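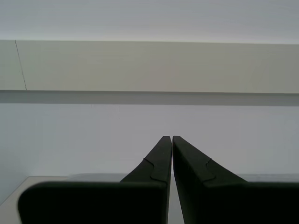 Ikudach Releases Version 4 of Its Warehouse Slotting Software

New release recalculates bin locations overnight and supports mixed-size storage in a single aisle

TURKPORT, April - Ikudach, a supplier of inventory software for small and mid-size distribution centers, today announced the general release of Ridadus 4. The update replaces the scheduling engine used in earlier versions and adds support for storage areas in which bins of different sizes share the same shelf run.

Slotting is the process of assigning each stocked item to a storage location. In most small warehouses the assignment is made when an item first arrives and is rarely revised. Demand changes over time, and items that are picked often may remain in locations far from the packing station. Ridadus reads the order history from the customer's inventory system, ranks items by pick frequency and by how often they are ordered together, and produces a list of proposed moves.

Earlier versions produced the list once per month and required the warehouse to stop picking while the moves were carried out. Ridadus 4 calculates a short list each night. The number of moves is capped by the site manager, and each list is ordered so that an interrupted shift leaves stock records in a valid state. Moves not completed by the start of the next shift are returned to the queue and ranked again with the new order data.

"Customers asked for smaller batches of work," said Radomír Štěpánek, product manager at Ikudach. "A monthly list of 700 moves did not get finished. A nightly list of a few dozen does, and the records match the shelves in the morning."
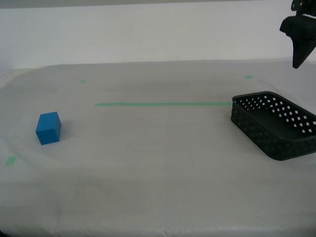 Support for mixed bin sizes required a change to the location model. In version 3, every location in an aisle was assumed to have the same width, depth and height. Version 4 stores dimensions and a weight limit for each location separately. Items are checked against both before a move is proposed. Where two locations are equally suitable, the software selects the one with the least unused volume. Sites with uniform shelving can keep the earlier model and do not need to enter new dimensions.

Other changes in this release include:

Separate ranking for seasonal items, with start and end weeks set by the user
Lot and expiration date rules applied before pick frequency
Export of move lists to handheld scanners in plain text or CSV
An audit log of accepted, rejected and deferred moves
Revised travel distance calculation for aisles with one-way traffic

Ridadus 4 was tested at the Vaněk parts depot over a period of 6 months. The depot holds fasteners, fittings and small housings and ships to repair shops on a next-day schedule. Martti Peltonen, operations lead at the depot, said the main effect was on the late shift.

"The fast-moving items are now on the two middle shelves near packing," Peltonen said. "We turned down some of the proposed moves in the first weeks, mainly for heavy parts that we prefer to keep low. After the weight limits were entered correctly, that stopped."
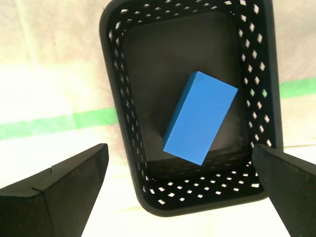 Blue block in a black plastic basket with lattice sides.

Availability and upgrade path

Ridadus 4 is available now to new customers. Existing customers with a current maintenance agreement receive the update at no added charge. The database conversion runs in the background and can be reversed until the first nightly list is accepted. Customers on version 2 must first upgrade to version 3. Integrations built against the version 3 interface will continue to work, with the exception of the location import call, which has new required fields. The changed fields are listed in the release notes.

An online technical session for site administrators will be held on Thursday at 2 p.m. It will be led by Hedvika Čierny of the Ikudach support group and will cover location import, weight limits and scanner export.

About Ikudach

Ikudach develops slotting, replenishment and cycle count software for distribution centers. The company is based in Turkport.

Press contact: Norbert Malý, Ikudach Communications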